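Notes from the Darton open house, typed on the bus back so excuse the state of them.

Went for the paper mill mostly. Darton has been making card stock in the same brick building forever and once a year in March they let people walk through. Got there at 9:30, line already down to the gate. Parking a mess. Go early or take the bus.

## The mill floor

Loud. Earplugs at the door, take two pairs, one of mine fell in a puddle right away. Our guide was Faisal Minhas, 34 years in the place, started on the loading dock. Talks fast, walks faster. The pulp vats smell like wet cereal. Favorite part was the drying rollers, long row of them, heat coming off so strong that everyone took their coats off. He let us feel a sheet from the start of the row and one from the end. Big diffrence.

Ask about the flood if you get him. Great story, too long to type here.

## Side hall

Local firms had tables in the side hall. Mutiso does bookbinding, lovely people, bought a notebook I don't need. Zumader had ink samples and free pens. Mine leaks.
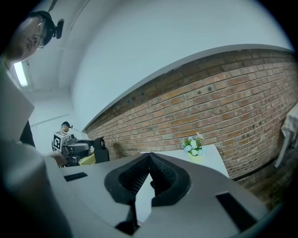

## Lunch and the talk

Cafeteria open to visitors, soup and bread, cash only!! Nearly got stuck there.

Talk at 1 by Ngan-ling Ng on recycled fiber. Best thing all day. Every time paper gets recycled the fibers get shorter, so you have to mix new stuff in. Knew that vaguely, never seen it under a microscope. She passed around 3 samples and we had to guess the oldest. I got it wrong. Slides were hard to read from the back, sit up front.

Skipped the Fetomar warehouse tour, feet were done.

## If you go

- free, but sign up for the mill floor
- closed shoes, they do check
- no stroller access past the vats, which they shoud put on the flyer
- seconds shop by the exit, card stock by the pound, closes at 3

Got two pounds of the cream. Might go back next year for the warehouse.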